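Print | E-mail

The white table, and other errors of judgement

2023-01-06

I have been asked (by my sister, who has never seen it and has opinions anyway) why I keep going on about the table. So I'll go on about it once more, properly, and then I can send her a link.

We took over the room on Stondine Lane in June. It came with brick walls, a ceiling full of pipes, and a smell of somebody else's toast. It did not come with furniture. Teun Wuyts, with whom I split the rent and most of the blame, said we should live with bare floor for a while and "find out what the room wants". I gave this a fair go. After a fortnight of eating lunch on an upturned crate I decided the room wanted a table.

The table came from Rendier, the second-hand office place out past Lullow. It was $200. Delivery was another $300, a figure I noticed after I'd signed. It's white, glossy, rounded at the edges, and considerably larger than it was in the warehouse, where it was standing next to a boat.

I'd wanted wood. I had a whole speech ready about wood, how it ages and forgives you. What gloss white does is keep a record. Every crumb, every sleeve, every cup put down for a second while you look for your other cup. I now own four kinds of cloth and have views on each of them. Teun wipes it with whatever he is holding.
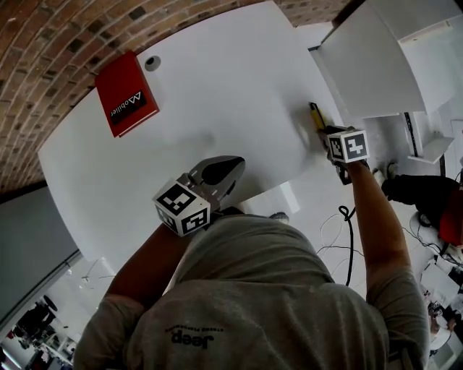 The other thing about a big table is that it stops being furniture and turns into a district. Things move in. There's a red catalogue called Mobilier that arrived when we were still pretending to shop for chairs, and it has been on one part of the table or another ever since. I have never bought anything out of it. I couldn't tell you the price of a single chair in it. But when I shelved it in October there was a sort of hole in the day, and by the afternoon it was back, and neither of us admitted to fetching it.

Then there's the cable hole. I am fond of the cable hole. It's a small dark round thing in the top, put there by some designer who imagined a person with one tidy cord. Our cords have never been introduced to it. They go where they like and have made a life for themselves on the floor, and twice a year I get down there with a bag of ties and good intentions and come up with a sore neck and a pen.

Pens, while I'm here. We bought one box of markers when we moved in and I would like to know where they are. The black ones went first. The blue ones went to a meeting and stayed on. Yellow is what remains, yellow being the colour you can't read on anything, and it is always lying about in plain view because it's the one no thief would bother with.

Which brings me to the shelving, a tall white unit of open compartments that we named Arthur, after the uncle of Teun's who helped us carry it up and has not helped us with anything since. It cost three trips to the hardware store and one difficult conversation about which way up a bracket goes. The theory was that Arthur would take everything that lives on the table. We sat down and drew it: paper here, tools there, the nice things at eye height where visitors would see them and think well of us.

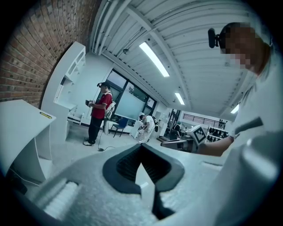
Brick on one side, Arthur beside it, upper shelves still available.

I've thought a fair bit about why the top of Arthur never fills up. Neither of us is short. There's a step stool. I believe it's simply that putting something on a high shelf means deciding you're finished with it for now, and neither of us has ever been finished with anything. A table lets you off. You put a thing down and it's still technically in progress, even if it has been in progress since winter.

My sister's suggestion was a smaller table. Teun's was a second table, for the overflow, and he has already been on the phone to Rendier to ask what they've got. They've got one in black. I've told him that shows dust. He says at least the crumbs would be a different colour.

I'm holding out until someone finds the blue markers.

Print this post | E-mail to a friend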